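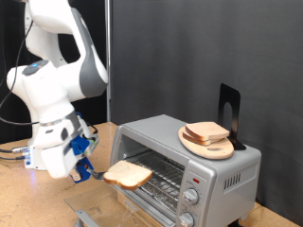 Hi all, July update on the Rernham kitchen project. I know the grant form wants this in boxes, but you said last time that plain writing was fine, so plain writing it is!

The short version is that we're on the toast station now and it's eating most of my week. Breakfast at the Rernham site is the shift people least like working, and toast is the part of it they complain about most. Someone stands at the ovens from 5:30, reaching in and out, while the porridge and the eggs wait for a free pair of hands. When I asked the crew what they'd hand over first, toast won by a mile.

So we have one arm set up with a bread slice on a thin metal tool and an ordinary toaster oven with its door down. The bracket that holds the tool is printed, and I've gone through 13 versions of it (the early ones flexed, and a slice that starts to droop is a slice on the floor). We keep the bread on a wooden board on top of the oven for now. The crew wants it lower and closer to the prep counter, and they're right, so that moves before we install anything at the site.

Numbers, for those who like them. We've run 3791 slices to date against the 3000 we promised for this stage. In the last full batch, 86 percent went in and came out with no help from me. Most of the misses were at pickup, when two slices stuck together. Fresh bread is worse than day-old. I had no idea how much I'd end up caring about this.

Now the people side, which I know you care about more than the bread. No hours are being cut. That was agreed with the site before we began, and I repeat it every time I visit. The plan is that the toast person moves over to plating and to the serving window, where the residents have been asking for someone to talk to. Two of the crew are keen. One is dreading the window and would rather stay in the back, so we're working out a prep role for her. I'd like a bit more of the training money to go there, if that's OK with you.

The other thing that came up is who clears a jam. I had assumed I'd get a call. The crew laughed at that, fairly, given that the Sunday shift starts before I'm awake. They want a stop button they can reach with an elbow and a one-page sheet by the oven, and both are on my list. The Mollance team had the same request at their laundry site and sent me their sheet to borrow from.

Spending is on track except for the printed parts, where we're a little over. Grønli has been slow with the second tool, and I may ask Tarance to quote for it instead.

Next up: moving the bread, the stop button, and a half-day with the breakfast crew so they can try the thing and tell me what's annoying about it. You're very welcome to come along to that. There will be toast.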